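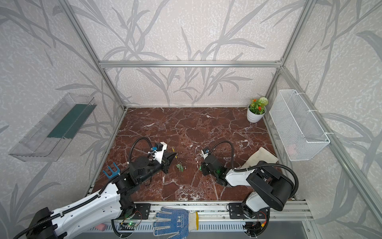 By Waltraud Kasten. Reviewed by Ona Org. Last updated May 20, 2025

A marble worktop is a table or bench surface made from cut and finished marble. It is used in kitchens, laundry rooms, studios and small home workshops. The stone is heavy, cool to the touch and easy to wipe down, but it is softer than granite and reacts with acids such as vinegar and lemon juice.

Dark red and brown marbles get their color mainly from iron oxides. The pale veins are usually calcite that filled cracks in the rock. Veining differs from slab to slab, so buyers are often advised to see the piece before it is cut. A busy pattern hides crumbs and dust well, and small parts such as screws or washers can be hard to find on it.
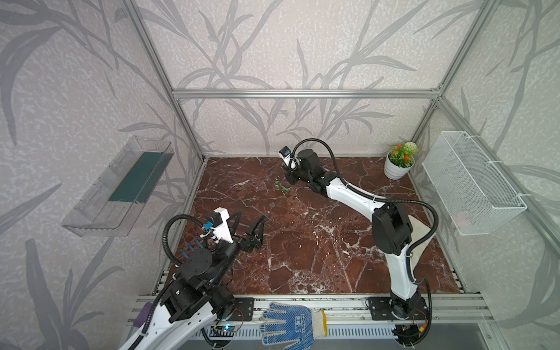
Surroundings and wall storage

Dark stone is often set against a light wall. Gray and white papers with grass, reed or bamboo patterns are a common choice, and a textured paper shows fewer marks than a smooth one. Hanging trays and wire baskets keep small items off the stone. They are best fixed to a rail or a stud, as wallpaper gives no hold of its own.

Use with hand tools

Marble scratches under steel. Pliers, cutters and files should be set down gently and never dragged. Many users lay out a cloth or rubber mat before starting. Work gloves can be left on the surface, although dye or grease from a dirty pair may stain unsealed stone. 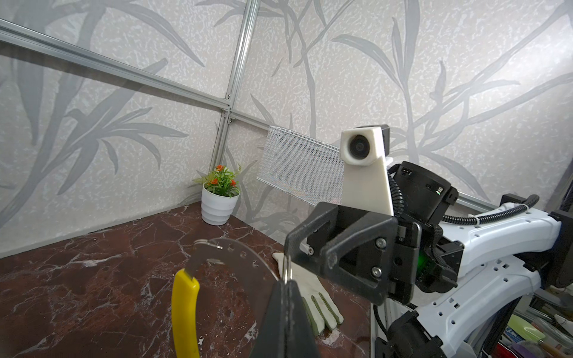
White work glove and yellow-handled pliers at a marble worktop.

Cleaning is done with warm water and a mild, pH-neutral soap. Spills should be blotted, then rinsed and dried with a soft cloth. Sealer slows staining but does not prevent etching.
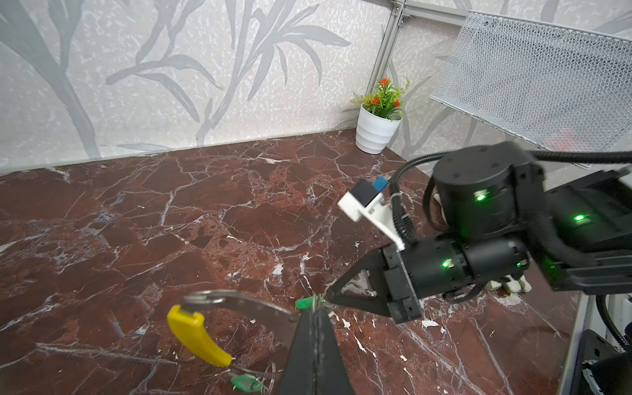 Decoration on a marble worktop is usually kept to the back, where it does not get in the way of work. Live plants need a saucer, as water trapped under a pot can leave a ring. Artificial plants avoid this, and a small one in a white ribbed pot, with green leaves and orange flowers, fits into the corner where the walls meet the stone. The pot should still be lifted from time to time to clear grit from under its base.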